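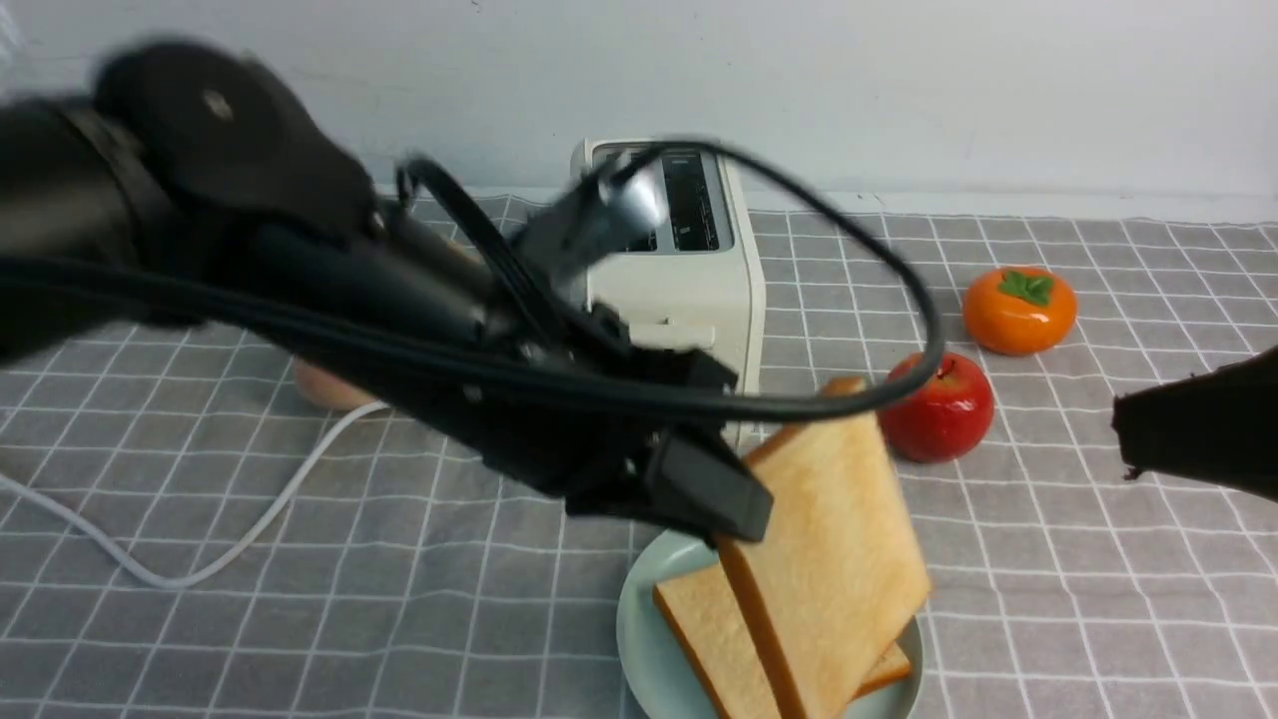

The budget was due to Linar by noon on Mon 7 December, and Julián Aranda had one line left to fill in. It was the line for spare gripper fingers.

He had the quote from Vevex open on one side of the screen. A pair cost 448 dollars. If you ordered 5 pairs, shipping was free. Last March he had ordered none, and in the summer the arms had sat still for 7 working days while a single pair came through customs.

Pacheco wanted the money for a third arm. She had said so twice at lunch and once in the elevator.

"Two arms can make breakfast," Julián said.

"Two arms can make toast," she said.

He went and stood by the table for a while with the quote folded in his pocket. He wasn't checking anything. He wanted to look at the things he was paying for. 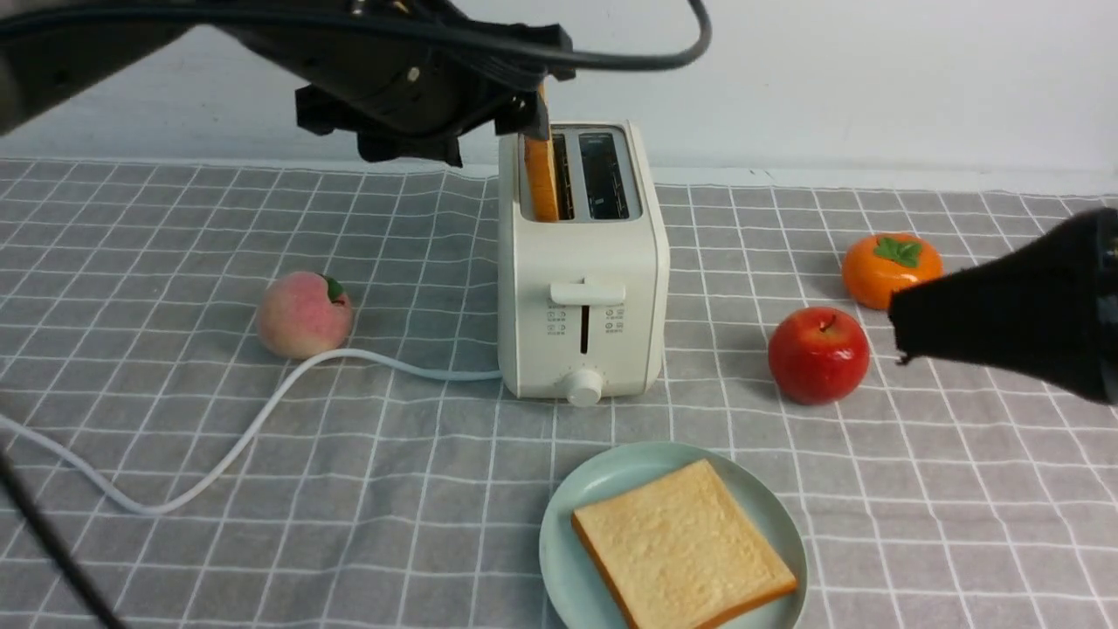 The toast job, left arm at the toaster.

The toaster had been the cheapest item on the whole sheet. The plate had come from his own kitchen and wasn't on the sheet at all. Everything else had a purchase order, a part number and a date when somebody at Linar would ask why it cost so much.

He walked back to his desk and typed 5 in the quantity box. Then he changed it to 4, and the shipping came back – about 200 dollars – so he changed it to 5 again.

Pacheco read it over his shoulder. She had her coat on.

"You're buying fingers," she said.

"I'm buying fingers."

"And the arm?"

"Next year. I put it under Cletulus, with the new controller."

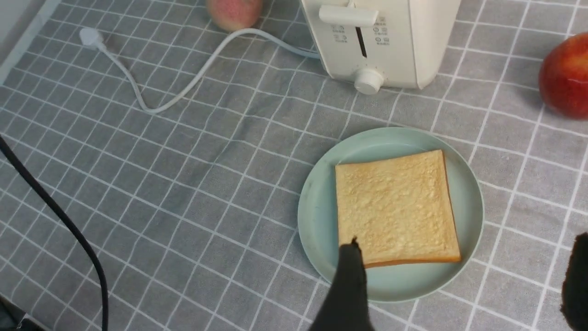

Cletulus would never get funded, Pacheco said, and he knew it, and if he was going to hide her arm somewhere he could at least hide it in a project with a pulse.

Julián thought about that. He cut the arm out of the Cletulus page and pasted it at the bottom of the main one, under the fingers, with no note. The total turned red. He saved the file and sent it at 11:52.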